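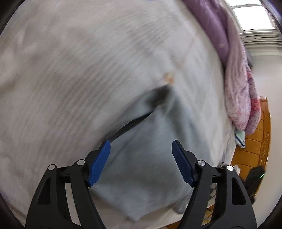
Blue-gray fabric on a pale sheet.

Readers wanted: checking unit histories against the paper record

Posted February 24, 2021
Stendon Military History Group
Unpaid, with expenses. Remote, or at our reading room.

Most regimental histories were put together by men who liked each other, writing for men who had been there. They make fine reading. As evidence they are shaky, and a good many of the books on your shelf lean on them without saying so. A hill gets taken "without a shot" in one account and "after bitter fighting" in the next, and later writers pick whichever suits the chapter.

We are looking for people to help us find out how bad the problem is. The project is called Senum. It takes published accounts of small infantry actions, company size and below, and sets them line by line against whatever was written down at the time: message logs, morning reports, supply requests, burial records, map overlays, letters if they can be dated. We started with river crossings. We chose them because a crossing leaves a lot of paperwork behind (boats have to be asked for, and somebody signs for them) and because the printed stories about them are so often told in the same heroic order.

We don't promise discoveries. Our first round of reading mostly showed that clerks rounded off times and that veterans remembered the weather better than the date. You may spend a month on a file and come away with "can't tell." We count that as a result and we will print it as one.

What you would be doing

Each reader gets a packet with one published account and the scanned records that go with it. You break the account into plain claims, one to a line. For each claim you note whether the records support it, contradict it, or don't speak to it, and you give the page. A second reader does the same packet without seeing your notes. Where the two of you disagree, both readings stay in the file until someone finds a better document. We don't vote.

A packet takes most people 3 weeks of evenings. Some of the scans are poor. Carbon copies from the field were faint to begin with, and the photocopies made from them later are worse. If you can't read a word, write that you can't read it. Please don't guess from context. Guessing from context is how several of the errors we are chasing got into print.

Who we want

You don't need a degree or a service record. We have had good work from people with neither and some very loose work from people with both. You do need to be able to read a typed military message without wanting it to be exciting. Map reading helps a great deal, and so does French or German, though only a few packets call for it.

We would rather not hear from anyone who already has a book under contract on one of the actions we cover. It may be a perfectly good book. You would still be marking your own homework.

If a relative of yours served in a unit we are reading, tell us when you apply. You will be given a different unit. People get upset about this rule and we are keeping it. Family stories are welcome as sources, logged and dated like anything else.

What you get

Readers outside Stendon work from home and get the scans by download. Readers who come in have the use of the Gautier Room, which has the map drawers, the microfilm machine and not much heat. We pay back travel up to $70 a visit and printing costs with a receipt. There is no fee. Anyone who finishes a packet is listed by name in the published findings, or left out of them if preferred.

We make no claim that this will help you get into graduate school or land you a job in a museum. We've seen other groups say so in their ads and we doubt it.

How to apply

Send us one page, typed, on the following. Pick any paragraph describing combat from any published history you own. Copy it out, list the claims in it, and say what kind of record would settle each one. We are looking at how you separate what the author could have known from what he has filled in. Length won't help you. Neither will telling us about a lifelong passion for the subject — everyone has one.

Put "Senum reader" on the first line and mail it to Stendon Military History Group, Box 2060, or hand it in at the reading room desk. Leave a phone number or email address where we can reach you. Resumes will be returned unread.

We have 90 packets ready and nowhere near enough readers. The first go out in July. If you apply after that we will still look at your page, but you'll be placed as packets come free.

The indexing is done in Hilteo, an old database program that several of us dislike. You will be given a short guide to it. If you would sooner send in your notes on paper, do that, and one of us will type them up and send them back to you for checking before they go in.

Questions about the method are welcome, including unfriendly ones. If you think two readers per packet is too few, or that silence in the records should count for more than we allow, write and argue it. The rules have been changed twice already on the strength of such letters, and the current version goes out with every first packet.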